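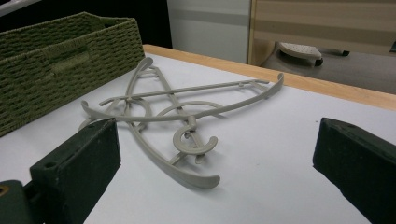 Kodikara Hand-Held Gripper, two-finger, paired set

The Kodikara is a hand-held gripper for recording manipulation examples without a robot on site. An operator works it directly, and the camera on the tool logs each grasp from the fingers' side. Sets ship as two grippers, left and right, with a shared clock. Recordings export as one synchronized episode per task.

Each finger is a plain block on a pivoting linkage. Fingertips are replaceable and wear at the edges first – scuffing does not affect training use, but a cracked tip should be changed before the next session. 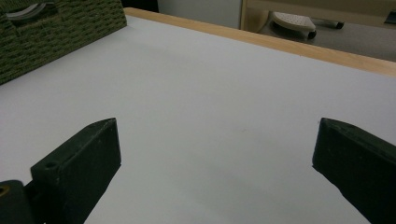

Start every session with the fingers open over a clear patch of table. The software takes its reference from the first 21 frames. Keep both fingertips in view and do not move the tool until the indicator turns green.

Two-handed tasks need both units running. The second gripper should approach from the far side where possible, so that neither camera loses the object.

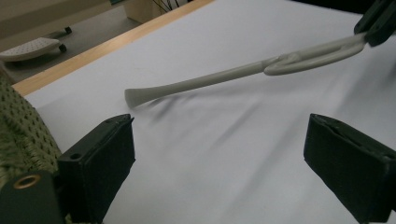
Light gray plastic tool held by the second gripper, seen beyond the fingers of the first.

Thin, tangled and overlapping parts are the hardest cases for a grasp policy and deserve the largest share of episodes. We suggest 300 per object group, with the starting layout changed each time.
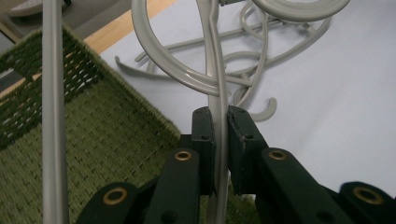
Failed grasps should be kept and tagged, not deleted. The Ladell export tool filters them by tag at training time.

Storage: 167 GB internal
Recording modes: 4
Product contact: Oksana Koval

Related items
Ladell export tool
Ciltport charging dock
Hellbridge replacement fingertips, pair
Kodikara single unit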